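Household chore automation

Household chore automation is the use of machines to do jobs around the home - laundry, dishes, tidying, wiping down. Covers single-purpose appliances (washers, robot vacuums) as well as general-purpose arms meant to handle many jobs. The first group is common. The second is mostly still in labs and a few pilot homes.

Background

Washing machines and dishwashers automate the middle of a chore. Loading, unloading, sorting and putting away stay with the person. Most current work on arms is aimed at those leftover steps.

Shop-floor robots had it easier. Same part, same spot, same lighting. A home has none of that, and a method that works on a bench in Clamunton may fail in the next kitchen over.

Soft goods

Cloth is the usual sticking point. A mug keeps its shape when picked up, a sweater does not. Knits are worse than wovens - they stretch, snag, and roll up at the edges, and a patterned knit can confuse software that looks for outlines. Baskets add there own trouble: fingers catch in the holes, and the rim hides whatever is behind it.

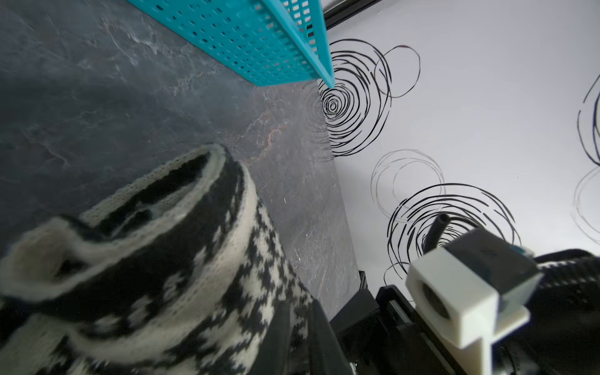
Rolled knit fabric and a turquoise perforated basket, seen from a camera at the gripper.

Wrist cameras are widely used for this work. They give a close view of the fabric near the fingers but lose the rest of the room, so many setups add a second camera overhead.

Trials

The Hirnix trial ran 131 laundry attempts over 10 homes, starting in October. Towels went fairly well. Socks were paired in 8 homes, not tried in the other two. Sweaters took 22 minutes each on the slowest setting, folding included, and a person had to step in often. Audrey-Anne Nguyen, who led the trial, called the result "useful for towels, and not much else yet."

Ririmness, a rival project, dropped folding and only sorts clothes into baskets. Faster, fewer jams. Critics say sorting was never the hard part.

Shop-floor use

Tan, a garment finisher, uses arms for moving full bins between stations. Folding and bagging are still done by hand. Rigid boxes are handled without much trouble, loose garmets are not.

Current status

No general household machine does a full load of laundry start to finish without help - at least not reliably. Cost, speed and safety around kids and pets remain open. Dishes are somewhat further along, see Dish handling.

See also: Bin picking; Cloth folding; Robot vacuum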